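Stusport Forum > Clubs and Projects > Robotics > Plates into rack, two arms, one deadline

ekier_lane
4 May 2023
We've reached the stage of the club project where both arms can reach the dish rack and neither can be trusted with it. The task, for anyone who missed the last thread: plates start on the table, plates end up standing in the rack. My gran does this while arguing with the radio.

Training set is 300 demos, all driven by hand by whoever was free. The wrist views are what I'm stuck on. Shiny wire, shiny plates and a white table, and the policy seems to think every glint is a slot. 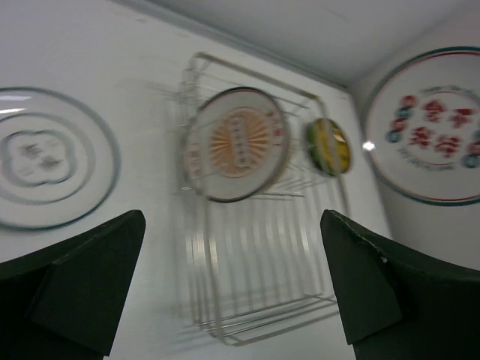
Anyway, my plan is to throw out anything blurred and retrain on what's left. Radwa Benjelloun, who runs our sessions and signs off the printing budget, thinks I'm being precious. Opinions welcome, within reason.

henao_fan
Don't bin the blurred ones. Your arms will be moving on the day too, so the policy might as well get used to it. We cleaned ours up beautifully last August and ended up with a robot that only worked standing still.

What do the fingers look like these days?

ekier_lane
Bit rough along the tips. They're on the list, under "find the list". 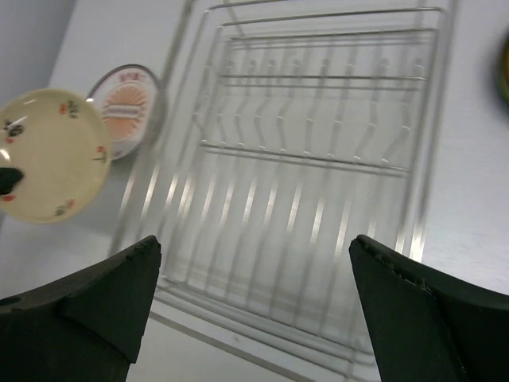
Wrist view, rack empty, fingers open

tinplate
I'd sort those edges before touching the data. You're asking it to hold a thin rim with something that looks chewed.

henao_fan
Disagree. Rough is grip. I'd pay extra for rough.

tinplate
You'd pay extra for a flat tyre.

draler
Can we talk about the plates? Why are they all different? Pick one pattern, get that working, then add the rest. At the moment you're teaching it crockery appreciation.

ekier_lane
The rules say mixed plates, so mixed it is. Half of them came from a charity shop and the other half from my mum, who has asked after them twice. I did try a single pattern early on and it learned to look for the pattern.

draler
Fair. Then at least use the overhead camera for finding the rack and save the wrist views for the last bit. Have you got a decent overhead?

ekier_lane
Yes, fixed, never moves unless someone leans on it.

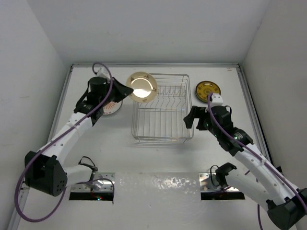 Left arm with the gold-tinted plate, right arm waiting its turn

tinplate
That glare in the middle of the plate would put me off too. Can you turn the lights down?

ekier_lane
I can turn them off. There are 2 settings.

henao_fan
Baking paper over the fitting. If it's an LED panel, obviously. Please don't do it to anything that gets hot.

draler
And leave the right arm out of it until the left one can place a plate. Two arms is twice the ways to be wrong.

ekier_lane
Radwa says the same, only louder. The trouble is we get marked on using both, so the right one will have to do something, even if it's just steadying the rack.

Current plan: keep the blurred demos, baking paper, file the fingers on one arm and leave the other as a control. That should annoy tinplate and henao_fan equally.

tinplate
File both.

henao_fan
File neither.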